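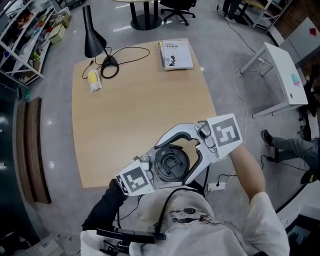 Satish Kamath wondered whether the gripper width was being read from the tags at all, or whether the tracker was just holding the last good value.

Gripper width drops out when closing on a lid
Posted in Perception, August, by munshi_dev
2 min read

I'm computing finger opening from the two square tags on a hand-held gripper. With the fingers closed on a round lid, the width signal goes flat for up to 20 frames, then jumps. The policy trained on this data lets go early. Tag detection runs in Prinuvach with default settings. Is this a filter problem or a detection problem?

Luletti_user
Try better lighting. Fixed it for me.

Ostedetti
Satish is probably right. The default tracker repeats the last pose when a detection fails and doesn't set a flag, so a dropout looks like a stationary finger. Turn off hold_last and log the raw detections per tag. In one of my recordings, 34 of 532 frames had only one tag, and all of them had been passed through as valid widths.

Once you have the raw log:
– interpolate gaps of two frames or fewer
– mask anything longer in the training loss
– calculate width in the gripper's own frame, so wrist motion doesn't leak in

Check your smoothing as well. A causal filter delays the closing edge, and the policy learns that delay. For offline data, run it forward and backward.

munshi_dev
Raw log shows the left tag missing during most of the flat sections. Masking now, will retrain tonight. Lighting made no difference.

We use cookies to remember your login and forum settings. Accept / Manage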